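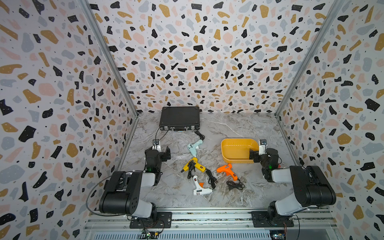
*Terrazzo print on the walls, marble pattern underneath, black case at the back.*

I've papered four box rooms now and corners still make me swear, so I've written down how I do them. My neighbour Hannelore Koller taught me most of it (she's much neater than I am!).

1. Measure from your last strip to the corner at the top, middle and bottom. Take the widest number and add two centimetres.
2. Cut the strip to that width. Keep the offcut — you'll want it in a minute.
3. Paste, hang, and push it into the corner with a dry brush. Snip the top and bottom where it bunches up.
4. Draw a fresh plumb line on the next wall and hang the offcut to that, lapping over the bit that turned.
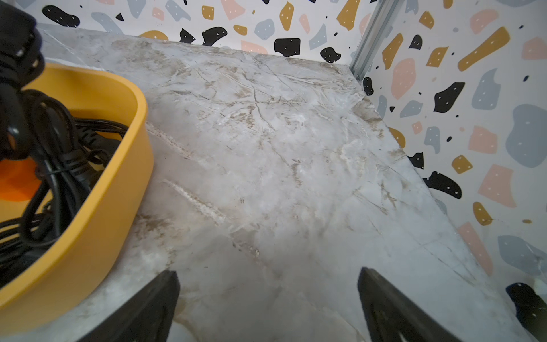 ### Matching busy patterns

Blobs and chips are kinder than stripes, I promise. You'll lose a sliver of the pattern in the overlap, so line things up at eye level and let the rest go. I mix paste a bit thick for this and wipe the seam straight away with a damp sponge. Leave it overnight before you trim the skirting edge.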